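Category: Sport and Leisure Studies > Course Texts

Chapter 2: Getting Young Rowers on the Water

I coached my first junior regatta in July, on the lake at Vudholm, and I got the timetable completely wrong! I'd put the 800 metre heats straight after lunch, when the wind always gets up – ask Isla Laing, who spent the afternoon fishing out lost oars. So this chapter starts with the dull stuff: lanes, age groups, start times and safety boats. We'll get to the racing itself later on, I promise.

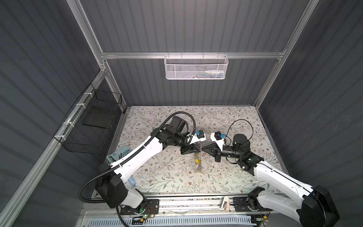 Fig. 2 Two robot arms over a table with a floral cloth; mesh basket above.

Before you read on, jot down how you'd split a mixed group of beginners into crews.

Last updated: Tuesday, October 29, 2024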